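Giving up the car, three months in

I sold the car in March. The garage in Clerby wanted 600 pounds to get it through another MOT and I had already spent that much on it over the winter, so I let it go and put the money towards a bus pass and a decent pair of waterproof boots.

The bus from Cistwood runs every hour until early evening, then there are two more and that's your lot. Missing the last one has cost me a taxi twice. I now keep the timetable on the fridge and a copy in my coat, as the app is wrong more often than the paper.

Food shopping was the part I worried about. I used to do one big shop a fortnight and fill the boot. Now I go 3 times a week with a rucksack and buy what I can carry. The bill has gone down a bit, mostly from not picking up things I don't need. Tins are the trouble. Cat litter is worse, and I have that delivered.

Walking to work takes 35 minutes by the canal, less by the main road, but the main road has no pavement past the Kwon warehouse and the lorries come very close. I go by the canal even when it's muddy.

What I miss is going out on a whim. My sister's is easy by car and two changes by bus, with a long wait in the middle, so I see her less and stay longer when I do. I've also done more evenings at home than I have in years, and got through a lot of library books.

Staying in, mostly.

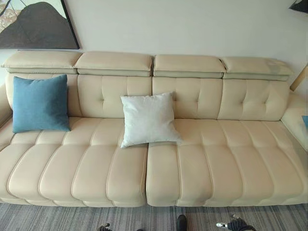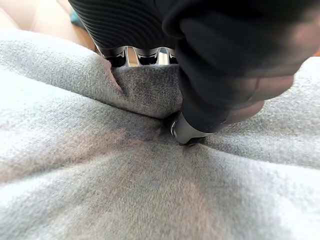 Would I buy another car? Not this year. Insurance and tax alone came to 155 pounds a month by the end, and I've put most of that aside since. If the council cuts the evening buses, which has been talked about, I'll look at it again. Until then the boots are holding up.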